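## Wrist cam only policy for cube lift - does texture randomization help or hurt?

**galang_bench** wrote:

Posting some results from our sim work on Gristero, mostly to get opinions before we write it up. The task is cube lift, parallel gripper, wrist camera as the only image input. Behavior cloning from scripted demos. We trained two versions of the policy on 300 demos each. Version A always sees the same wood tabletop. Version B gets a random table texture and random light position every episode.

On the fixed wood table, A does a bit better than B. No surprise there. On tables neither one trained on, A falls apart and B mostly holds up. What I didn't expect is where A fails. It gets to the cube fine, then stalls with the fingers on either side and never sends the close command.

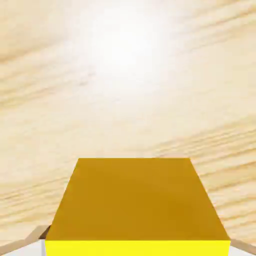

*Wrist view in sim, wood table, fingers either side of the cube.*

My guess is that A learned to use the grain and the bright spot as a height cue. Change the table and it no longer knows how low it is.

---

**mhajji** wrote:

Moataz Hajji here, I worked on the Riscombe grasp baselines. I don't buy the height cue idea yet. At that point the cube dominates the bottom third of the view, so there's plenty of height information in the size of the top face. Are you feeding in gripper width and joint positions?

---

**galang_bench** wrote:

Joint positions yes, gripper width no. We dropped width because an earlier policy just copied it forward and never closed.

---

**mhajji** wrote:

Then I'd check that before blaming texture. Stalling before the close is what you get when the demos have a pause there. How long does your script wait between reaching the cube and closing?

---

**galang_bench** wrote:

9 steps. But B has the same pause in its demos and doesn't stall, so the pause can't be all of it.

---

**tin_snips** wrote:

You could both be right. The pause makes that moment fragile, and the new texture is enough to push A off. Mask everything except the cube and fingers at test time and run A again. If it closes, it was looking at the table.

Also, how many seeds? One seed with this kind of task tells you very little.

---

**galang_bench** wrote:

3 seeds, 200 test episodes per seed. I'll do the masking run tonight.

---

**oldservo** wrote:

I'd be careful with masking. A flat gray background is also something A has never seen, so if it fails you've learned nothing. Paste the training wood back in behind the cube instead - same grain, same highlight. We did it that way on Storico and the results were a lot easier to read.

---

**tin_snips** wrote:

Fair, though pasting only works cleanly if the highlight moves with the camera the way it does in training. Render it, don't paste it.

---

**galang_bench** wrote:

Update. Rendered the training wood behind the cube but kept the light in the new position. A recovers part of the way. With the light moved back too, almost all of the stalls are gone. So the light matters more than I gave it credit for, and the grain matters less.

Cutting the pause out of the demos is next. That needs new data, so it'll be January before I have numbers.

---

**mhajji** wrote:

OK, the light result is more convincing than what you opened with. I still think adding the width input back with some noise on it would fix most of this. Please run that one alongside the no-pause demos and keep the seeds the same.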